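Demonstration collecting (robot learning)

Demonstration collecting is the job of gathering examples for a robot that learns by copying. A person guides the robot through a task, the computer saves what the cameras saw and how every joint moved, and you do it again. And again! I've been at it long enough to have opinions, so you'll get some of those along with the definitions.

Contents
1 The basic idea
2 Episodes
3 Two arms
4 Variety
5 Throwing things out
6 See also

The basic idea

Plenty of robots are programmed by hand, with somebody typing in where the arm should go. A learning system gets a pile of recordings instead, each one showing the task being done, and it works out a rule for turning camera views and joint positions into the next movement. The rule goes by the name of a policy. Training one this way is usually called imitation learning, or behavior cloning in its plainest form.

The person doing the guiding is the operator or demonstrator. Some operators use a small leader arm that the bigger arm follows, some use a game controller or a headset, and some just grab the robot and push it (fun for ten minutes, then your shoulders complain).

Episodes

One run through the task is an episode. It has a start, a finish and usually a short label in everyday words, like "pick up the block." Our first set at Zusthorpe had 50 episodes and I was so proud of it. The robot learned to reach for the block and then hover over it forever – turns out I paused there every single time while I made up my mind, and it had copied the pause beautifully.

The set we named Girka came later and has 1,158 episodes. Dorota Marciniak recorded most of them, and her hands are much steadier than mine.

Two arms

Work with two arms is called bimanual, and it's where I'd spend all my time if they let me. One arm can hold while the other pulls, or they can pass an object across the middle. It's also a lot harder to demonstrate, with two grippers sharing one little patch of table and both wanting to be over the same object.

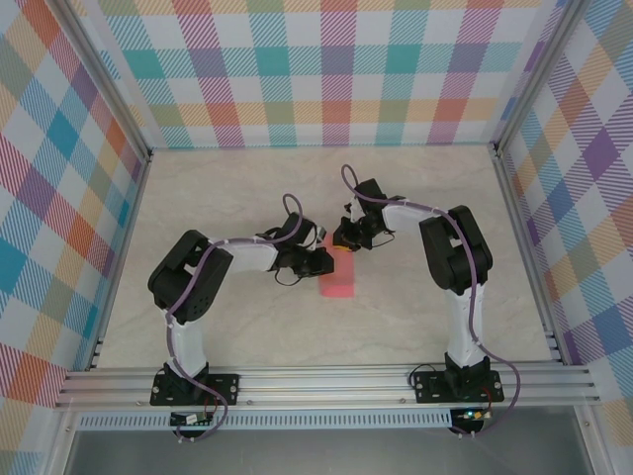 Handovers are the classic exercise. The giving arm has to hang on until the receiving arm has a proper grip, and beginners nearly always let go early. Wiesława Sikora teaches new operators to say "got it" out loud before they open the first gripper. I laughed at this, then I tried it, and now I mutter it at home when I'm passing plates.

Variety

If every episode starts with the object in the same spot, the policy may only work in that spot. So you move things, turn them, swap colors, change the lights. Backgrounds matter too, and a busy pattern behind the arms is one way to mix up what the camera gets. Eluned Phillips keeps a sheet of starting positions and works down it. I prefer to shuffle things by eye, and she has shown me (with a chart, thanks Eluned) that my shuffling favors the left side.

Throwing things out

Bad episodes get marked and dropped, or kept in a separate folder if the mistake was followed by a nice recovery. Recoveries are worth having – they show the robot a way back after a slip. Dropped camera feeds go straight in the bin.

See also

Behavior cloning
Bimanual manipulation
Teleoperation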